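Ticket 191: Label printer drops off the network overnight, packing room
Status: Closed. Opened by: Chak-lun Shih. Product: Durker thermal label printer, wired.

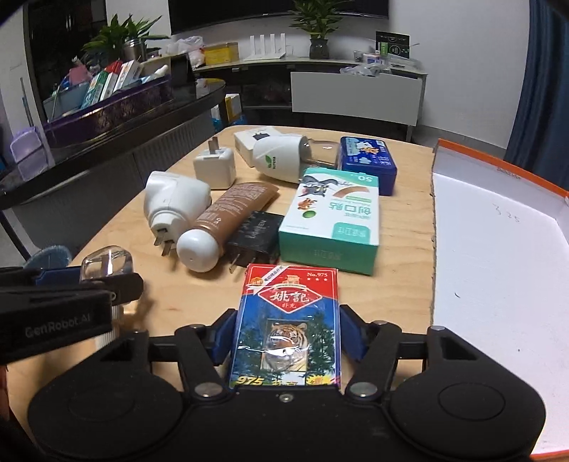
Tabletop with UGREEN wall charger and a box of No.975 playing cards.

Problem as reported
The label printer in the packing room works all afternoon and is gone from the network by morning. The Zumow shipping software shows it as "offline" and holds every job. Turning the printer off and on brings it back in a minute or two. Started in December, four mornings out of five so far. We ship most of the day's orders before 10:30, so the first batch goes out late each time.

Setup
Printer on wired network, five-port switch under the packing bench.
Router in the front office, one long cable run through the ceiling.
Two Windows computers printing to it, both through Zumow.
Printer firmware was one version behind when the ticket was opened.

Log

Entry 1, Chak-lun Shih
Power cycled the printer at 7:40 am. Came back, printed 31 held labels in a row with no errors. Printed the settings page. The address ends in .40 and is set to automatic. Both computers have the printer saved by address, not by name.

Entry 2, support
Please check the router's lease list and tell us whether the printer gets the same address after a restart. Also please update the firmware from the Durker utility before going further. Leave the printer on during the update.

Entry 3, Chak-lun Shih
Firmware updated, took 30 minutes including one failed try where the utility lost the printer halfway. Second try went through. Same address after restart. Will leave it overnight.

Entry 4, Chak-lun Shih
Offline again at 7:35 am. Before restarting it I tried to ping it from both computers, no reply. The printer's own screen said Ready and the network icon was lit. Feed button worked. Lights on the switch were on for the printer port but not blinking.

Entry 5, support
A lit port with no traffic can mean the printer has gone into sleep and is not waking for network requests. On the printer go to Settings, Power, Deep Sleep and set it to Off. The firmware update may have put this back to the factory value, so check it even if you changed it before. Please also reserve the address in the router.

Entry 6, Chak-lun Shih
Deep Sleep was On, set to start after 40 minutes idle. Turned it off. Reserved .40 in the router. Left a ping running overnight from the computer nearest the bench.

Entry 7, Chak-lun Shih
Better but not fixed. Ping was fine until 2:12 am, then nothing. Printer did not answer at 7:30. This time I restarted only the switch and left the printer alone. Printer came back right away. So the sleep setting was part of it, or it wasn't, but there is something going on with the switch.

Entry 8, support
Agreed. Is the switch one with an energy saving feature? Please swap the printer to another port and use a different patch cable. If you have a spare switch, try that instead and skip the port test.

Entry 9, Chak-lun Shih
Found a spare switch in the cabinet, older model, no energy saving. Installed it at 4:15 pm with a new patch cable. The old one was behind a box of Dakine backpacks waiting for return labels and was warm to the touch. Ping left running again.

Entry 10, Chak-lun Shih
No drops overnight. Printer online at 7:30, first batch printed on time.

Entry 11, Chak-lun Shih
Second week, no drops. One job stuck in Zumow for customer Urbonaitė, but that turned out to be a separate thing. The label template did not like the last letter of the name and printed a square there. Changed the template font to the full character set version and reprinted. Please open a new ticket if you want to track it, I don't need one.

Resolution
Old switch replaced. Deep Sleep turned off on printer. Address reserved in router. Firmware current. Template font issue noted in entry 11, no action requested.

Follow-up
After any later firmware update, check that Deep Sleep is still Off. Old switch is labeled "do not use" and is on the bottom shelf of the cabinet until someone takes it to recycling.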